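Site visit: Grunik washroom service, Stadville
Wednesday, May 20, 2026
Report by Rozália Orbán, facilities procurement, Panwood

Purpose of visit

Panwood runs cleaning contracts for offices and two small hotels. Grunik has offered us a trial of its humanoid washroom service, and we asked to see it working before signing anything. I attended with our contracts manager. Our host was Bezawit Dinsa, who leads deployment at Grunik's Stadville site.

The site is a ground-floor unit on the MacLeod estate, 30 minutes from our depot. Visitor parking is at the rear. Most of the floor area is taken up by washrooms built to full size, with real plumbing and a mix of wall and floor finishes. We were shown three of these and spent most of the visit in one.

What is on offer

The service is sold by the month. Grunik supplies the robot, charging equipment, remote supervision during working hours and replacement of worn parts. The customer supplies consumables, water and a storage space with a lockable door. The quoted price is £3,000 per robot per month on a 12-month term, with a shorter pilot available at the same rate. Cleaning fluids are not included.

The task list at present covers toilet bowls, seats, basins, mirrors and emptying small bins. Urinals are due in June. Floors are excluded, and Ms Dinsa said there was no date for them. For our contracts this matters, as a person would still have to visit each washroom with a mop.

Demonstration

We watched the bowl routine from behind a half-height screen, with the view from the robot's head camera shown on a monitor beside us. The lid is raised at the start and the brush is held in the right hand position, which carries a gripper. The left side carries a five-fingered hand. Grunik's reasoning is that the brush, the squeegee and the scraper all need a firm hold and little else, while lids, handles and bin liners call for fingers. Changing the gripper for a second hand is possible at extra cost.
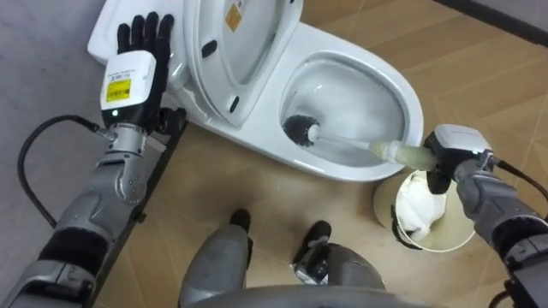
Bowl cleaning seen from the head camera, with the brush against the inner wall and the left hand held open near the back of the toilet.

The brush is an ordinary long-handled type. Grunik does not sell its own, which I count in its favour, although the length of the shaft has to be entered when a new model of brush is introduced. The routine works round the bowl under the rim first, then the waterline, then the outlet. Contact force is limited in software and the limit can be lowered for older fittings.

One full bowl took 257 seconds by my watch. A trained cleaner on our contracts is allowed far less than that. Ms Dinsa did not dispute the comparison. Her case rests on night work, when the time matters less and staff are hardest to find.

Points raised

Space. The robot stands in front of the toilet and needs room for both arms. Grunik asks for a clear width that our older hotel cubicles do not meet. The accessible washrooms would be suitable, and so would most of the office sites.

Cross-contamination. The gripper is wiped down between the toilet and basin tasks, and the customer can set the order of work so that basins are done first. There is no glove for the left hand. I asked for the cleaning procedure for the hand in writing – it was promised but has not arrived.

Supervision. A remote operator may be looking through the head camera at any time. Doors must be locked or signed while the robot is inside. Our clients will want this set out clearly, including how long recordings are kept.

Stairs and lifts. Stairs are not supported with a tool held. Lifts are, if a member of staff calls them.

Breakdown. The contract allows Grunik 5 working hours to attend. Outside those hours the robot is wheeled out on a trolley by the customer, and we did not see the trolley.

Recommendation

A pilot at one office site, nights only, bowls and basins only. I would not put it in either hotel until the cubicle widths have been measured. The written hand-cleaning procedure and the recording policy should be in our possession before a start date is agreed.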